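Secretária elevatória Takska – Secção 3: Colocação, ligação e regulação da altura

19 Ago 2021

Imprimir | Enviar por e-mail 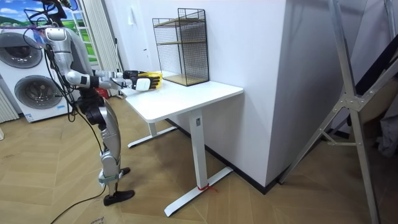
Isla Pringle

Esta secção começa no momento em que a estrutura já está montada e o tampo já está aparafusado (ver a Secção 2). Se o tampo ainda está apenas pousado sobre a estrutura, não ligue a secretária à corrente. Volte primeiro à Secção 2 e termine o aperto de todos os parafusos.

O texto é válido para a estrutura Takska com dois motores e com a consola Relham de oito teclas. Quem tem a consola antiga, só com as setas, pode seguir os mesmos passos até ao fim do ponto 3.3 e ignorar as memórias.

3.1 Escolher o lugar

1. Escolha um chão plano e firme. Um tapete de pelo curto é aceitável, um tapete grosso não é.
2. Deixe 600 mm livres atrás da cadeira, medidos com a cadeira na posição em que a usa normalmente.
3. Verifique o que existe por cima e por baixo do tampo em todo o curso: prateleiras, candeeiros de parede, parapeitos de janela, blocos de gavetas.
4. Afaste o tampo da parede pelo menos dois dedos. Se a parede tem rodapé alto ou aquecedor, afaste mais.
5. Rode os pés niveladores com a mão até que os quatro toquem no chão. Depois coloque um nível de bolha no meio do tampo, primeiro ao comprido e a seguir ao través.

Nota: num soalho antigo pode acontecer que o nível fique certo com a secretária em baixo e um pouco torto com ela em cima. Neste caso regule os pés com a secretária à altura em que vai trabalhar mais tempo.

CUIDADO: a secretária é pesada. Para a deslocar são precisas duas pessoas, que a levantam pela estrutura e nunca pelo tampo. Não a arraste, porque os niveladores dobram-se com facilidade.

3.2 Ligar os cabos

1. Confirme que o cabo de alimentação está fora da tomada.
2. Ligue o cabo da coluna esquerda à entrada M1 da caixa de comando e o cabo da coluna direita à entrada M2. As fichas entram só de uma maneira. Se for preciso fazer força, a ficha está ao contrário.
3. Ligue a consola à entrada HS, até ouvir o estalido.
4. Prenda os três cabos debaixo do tampo com as abraçadeiras Jardine que vêm no saco pequeno. Não as aperte completamente ainda.
5. Ligue o cabo de alimentação à caixa de comando e só depois à tomada da parede.

O cabo de alimentação deve ter folga suficiente para a posição mais alta. Para confirmar, segure o cabo junto do tampo, suba a mão até à altura que pretende usar e veja se ele ainda chega à tomada sem ficar esticado. Faça o mesmo com o cabo do monitor e com o da rede, que são muitas vezes esquecidos.

CUIDADO: não ligue a secretária a uma extensão enrolada, nem a uma extensão que já alimenta um aquecedor.

3.3 Primeiro arranque (reposição)

A secretária nova não conhece a sua altura. Por isso é obrigatório fazer uma reposição antes da primeira utilização, e outra vez sempre que um cabo de motor foi desligado.

1. Retire tudo o que está em cima do tampo e debaixo dele. O visor mostra três traços.
2. Carregue na tecla com a seta para baixo e mantenha-a carregada. O tampo desce devagar.
3. Quando chega ao fundo, o tampo para, desce mais um pouco e volta a subir ligeiramente. Continue a carregar durante todo este movimento.
4. Solte a tecla quando o visor mostrar um número.
5. Suba até ao máximo e desça até ao mínimo uma vez, com paragem a meio do caminho. Observe os cabos enquanto o tampo se move.
6. Se nenhum cabo ficou preso ou esticado, aperte agora as abraçadeiras.

Nota: o motor faz um som grave e regular. Um som de raspar, ou um lado que sobe antes do outro, significa quase sempre que um dos parafusos da travessa ficou solto. Desligue da tomada e verifique a Secção 2, passo 8.

CUIDADO: durante a reposição a proteção contra esmagamento não funciona. Mantenha as mãos, as crianças e os animais longe da secretária.

3.4 Encontrar a altura certa

Aconselho a não usar tabelas. As tabelas dão uma altura média, e o seu calçado, a sua cadeira e o seu teclado não são médios.

Sentado:

1. Regule primeiro a cadeira, com os pés inteiros no chão.
2. Deixe cair os ombros e dobre os cotovelos em ângulo reto.
3. Baixe ou suba o tampo até que os antebraços pousem nele sem levantar os ombros.

De pé:

1. Calce os sapatos com que costuma trabalhar.
2. Ponha-se direito, com o peso nos dois pés, e repita o passo dos cotovelos.
3. Escreva algumas linhas. Se os pulsos dobram para cima, desça o tampo um pouco – a diferença é muitas vezes mais pequena do que se pensa.

O monitor é regulado à parte. O bordo superior do ecrã fica à altura dos olhos ou ligeiramente abaixo. Quem usa lentes progressivas prefere em geral o ecrã mais baixo. O braço de monitor Undell pode ser montado no bordo traseiro do tampo, mas as instruções dele vêm na sua própria caixa e não são repetidas aqui.

3.5 Guardar as alturas na memória

1. Leve o tampo à altura desejada com as setas.
2. Carregue uma vez na tecla M. O visor pisca.
3. Enquanto pisca, carregue na tecla 1, 2 ou 3. O visor deixa de piscar e a altura está guardada.
4. Para voltar a esta altura, carregue na mesma tecla. Na versão de segurança é preciso mantê-la carregada até o tampo parar.

Para substituir uma altura guardada, repita os passos com a mesma tecla. A altura anterior é apagada sem aviso. As memórias conservam-se quando falta a luz, mas perdem-se com uma reposição.

3.6 Bloqueio das teclas

Carregue na tecla M durante oito segundos. O visor mostra LOC e as teclas deixam de responder. Para desbloquear faça a mesma coisa. Recomendo usar o bloqueio em casas com crianças pequenas, e também quando se limpa a consola com um pano.

3.7 Nos primeiros dias

Não fique de pé a manhã inteira logo no primeiro dia. Comece com períodos curtos e mude de posição quando sentir cansaço nas pernas ou nas costas. Um tapete antifadiga ajuda em chão de pedra, mas tem de ser retirado quando se senta, senão as rodas da cadeira sobem para cima dele.

Depois de duas semanas de uso, volte a apertar todos os parafusos com a chave fornecida. Os parafusos que seguram o tampo devem ser apertados à mão, sem aparafusadora elétrica.

Os códigos de erro do visor (E01 a E08) encontram-se na Secção 5. A limpeza e a manutenção estão na Secção 4.

Imprimir | Enviar por e-mail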